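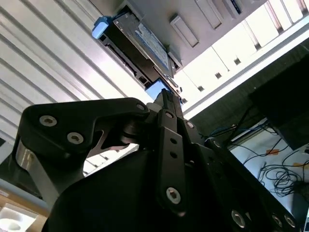 The gripper from underneath, with the overhead unit behind it.

Sundlow teardown kit, worth the money? (page 1 of 1)

benchmole
Before anyone says "read the brochure", I have, and so has my manager, and that's the problem. Sundlow are offering us the two-arm kit for taking old desktops apart: arms, grippers, the slatted bench, the overhead unit and a year of support. The quote says it will strip "up to 100 units a shift". Up to. My shed door opens up to the sky.

Has anyone here run one on real machines? I mean mixed towers out of offices, with the odd screw rounded off.

tin_snips
We had the demo in April. Five towers, all the same model, all with the side panel off before we got in the room. It did memory and one drive. I asked for a slimline case out of our own skip and was told that was "on the roadmap".

pallet_jo
That's a bit unfair. Same model in a batch is how most of us get them. A school clears a room out, you get thirty alike. I thought the grip was decent and it didn't bend anything while I was stood there.

tin_snips
It didn't bend anything because it wasn't asked to pull anything stiff. Ask them to do a 24-pin power plug with the clip gone brittle.

benchmole
Here's our trial bench, since people asked by message what the layout is like. It's the standard one, not a special.
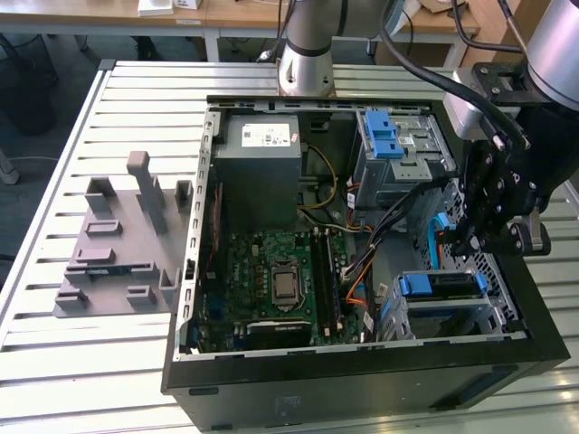 Condville Reuse Works | IT Recovery Section

Tower on its side, lid off, processor in view, memory slots, power supply top left. It's a fairly roomy case with blue plastic on the drive parts, so about as kind a job as you could hand it. The grey printed plate on the left is a fixture, and I'd like to know what those cost when a peg snaps. The price list has "fixtures, assorted" and no figure.

My worry is the wires. Look at the yellow bundle going down to the board. A person shoves that aside with the back of a hand and doesn't think about it. I want to see it done by the kit, over and over, with nobody hovering by the stop button.

ostler
Which gripper is that? The older kit had a softer finger and you could swap it in a minute. From your first photo these look like plates and socket screws.

benchmole
Sold to us as the Isar. Plates and hex socket screws, yes. I can't tell you how long a swap takes, they haven't let us do one. Getting a clear answer on spares has taken 2 phone calls and I still haven't got it.

ostler
Plates are fine by me. You can make a plate. You can't make a moulded rubber thing with a part number.

pallet_jo
Has anyone compared it with Ostrowski? They'll hire you a bench by the month, which to my mind is the sensible way to try any of this.

tin_snips
Ostrowski's hire terms have you paying for transport both ways and for the setup. Read section 41. By the time it's bolted down you could have paid somebody a fair wage for weeks, and they'd do laptops too.

pallet_jo
If you can find somebody. We've had the same bench job advertised since spring.

benchmole
I'll give you that one. I'm not against the thing. I just want a number for mixed stock, written down, with money back if it misses. I've asked for that in the contract and the rep has gone quiet.

Last edited August 2022

ostler
Ask for the drop rate as well. And who picks the screws up off the floor.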